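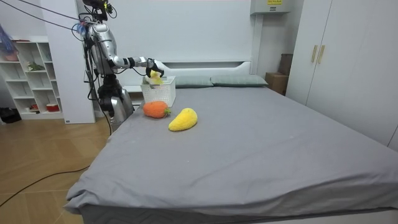
Cable bundle pulling the shoulder off when the arm reaches out

Posted in Home Builds, October

I'm building a humanoid at home and running it in the spare bedroom. The job I've set it is tidying soft toys off the bed into a plastic basket. Power and data come down from overhead into the head and shoulder area, then along the arm.

With the arm close to the body everything is fine. When it reaches straight out over the mattress to the basket, the hand ends up low and a bit towards the body, and I get dropped packets from the wrist on maybe one reach in three. It's worse late in the evening when it has been going a while. I've recalibrated the shoulder twice and it made no difference. The controller is a Brodar and the cable is the stock loom that came with it.

Is this the cables dragging on the joint, or is the shoulder motor not up to it? I'd like to know before I spend 400 dollars on a bigger one.

Palasura

Don't buy the motor yet. Try this first. Turn the power off, support the arm, unplug the loom at the shoulder and move the arm through the full reach by hand. Then plug it back in, still powered off, and do the same again. If it gets stiffer near the end of the reach, your loom is too short or it's tied down in the wrong spot.

I had the same fault on mine. The bundle was zip-tied hard on both sides of the shoulder, so every reach stretched it. I cut the ties, left a loose loop of 44 cm across the joint and used hook-and-loop straps in place of the ties. Keep the loop behind the shoulder so the hand can't catch it on the way back.

The dropped packets are probably the same problem. Stock looms often use stiff wire that isn't meant to bend over and over. Mine went at the crimp after 2,000 cycles or so I logged – you couldn't see it from outside, the insulation looked perfect. Get high-flex cable and replace the data pair at least. Leave power and data in separate bundles if you have room.

Flovodeo

Could be heat too, if it's worse later on. Put a fan on it.

Dal Bello

Agree with checking the loom. I'd also log the shoulder current while the arm holds still at full reach for 5 seconds, once when it's cold and once after an hour. If the current is the same both times and the packets still drop, it's the wire. If it climbs, look at the gearbox before you blame the motor.

Also, move the basket closer to the side it stands on. It's a long way out for any shoulder, and it costs nothing to try.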